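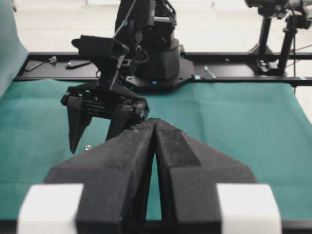 Green cloth on the assembly bench: keep it or bin it?

Filed under: Workshop & Bench > Small Parts > Gear Trains
3 min read

sprocket_widow
Saturday, September 5, 2020

Putting together the Enex gear kit on the long bench, and I have reached the stage of the project where I blame the furnishings. The bench is covered in a green cloth, the teal sort of green, which came with the bench when I got it out of the Jerkthorpe clearance. I like it. Small parts don't skate off it and the blue gears show up a treat.

The trouble is the pins. The kit wants each one stood on its end so the gear can go down over it, and a cloth with a wrinkle in it has its own opinion of what upright means. I smooth it out, I turn to get a gear, I turn back, there's a fresh wrinkle. Do I pull the cloth off and work on the bare top, or am I missing some trick the rest of you learned in school while I was looking out the window?

Mengal
Cloth off. Next question.

torque_and_chips
Disagree with Mengal, as is traditional. Take it off and the first gear you drop will bounce onto the floor and roll under the heaviest thing in the shed. A cloth is a parking brake. What you want is the same cloth pulled tight, with clips along the back edge and something long and heavy along the front. Give it an iron first if you own one and aren't too proud.

sprocket_widow
I own one. It was last used in November, on a sandwich.

halfmoonkey
Before anyone irons anything, what are the pins like? If the ends are cut square they should stand on nearly anything. If they're domed you could put them on a slab of marble and they'd still lie down for a nap. Post a photo.

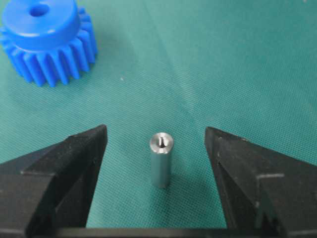
sprocket_widow

Flat across the top, with a bit of a chamfer round the edge and a dark mark in the middle of the face that could be a slot or a centre hole. My eyes aren't what they were and neither is my magnifier. It's standing up there, I grant you. It knew it was being watched. You'll also notice the crease, which runs corner-ish to corner-ish and moves house whenever I lean on the bench.

There's a pale bit of fluff as well. I'm aware of the fluff.

halfmoonkey
That's a decent pin. Looks about three times as tall as it is wide, so it isn't hopelessly tippy. I'd leave the cloth alone and change the order of work. Put the gear down flat, hub up, and bring the pin to the gear. The hub will hold it straight while you faff about.

Mengal
And when the pin goes through, what does the bottom end land on? Cloth. Soft, squashy cloth. So it stops wherever it feels like stopping and you find out when the next gear won't mesh. Cloth off.

halfmoonkey
So put a scrap of flat plate under that one gear. You don't have to strip the whole bench like you're moving out.

Mengal
A plate on top of a cloth on top of a bench. Why not add a doily.

torque_and_chips
I would happily read a whole thread of you two doing this. For what it's worth, the weave matters more than the softness. That one has a fine diagonal twill to it, so it'll stretch more one way than the other. Pull it square to the bench, never on the slant, or the wrinkles come back in about the time it takes to make tea.

sprocket_widow
Well, that explains something. I've been tugging it by the corners like a picnic blanket. Turned it 90 degrees and pulled from the sides, and it's a good deal flatter. Not flat. Flatter. One wide crease is holding out across the near half, and I've decided it's load-bearing.

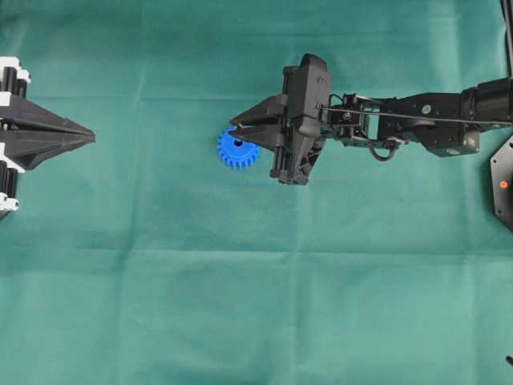
Blue gear on the green cloth, crease still in residence.

inkwell_gusset
Long-time lurker, thread's at 578 views so I assume I'm not the only one with a wrinkly bench. Is the gear meant to be picked up by the rim like that? I was always told to go by the hub and keep off the teeth.

halfmoonkey
By the hub if you can get at it. The rim's fine on a moulded plastic gear as long as you aren't crushing it. I'd be fussier with brass.

Mengal
I'd be fussier with all of it, but I've been outvoted by upholstery.

torque_and_chips
Also, sprocket, which way are you putting the hubs? The Enex sheet I have says up for the first 2 gears and then goes quiet on the matter.

sprocket_widow
Mine says the same and then there's a drawing of what might be a hub or might be a hat. I'm going hub up until something jams.

warum_bench
There's a corrected sheet. The old Warum parts list has it, second page, next to the spacers. Third gear goes hub down. Ask me how long I spent on that.

sprocket_widow
How long did you spend on that?

warum_bench
I'd prefer not to say.

sprocket_widow
Right. Cloth stays, clips ordered, third gear going over onto its other side this afternoon. Mengal, I'll save you a corner of it for a hanky.

Mengal
Iron it first.

Contact the moderators | © 2020 Warum Bench Forum | Back to top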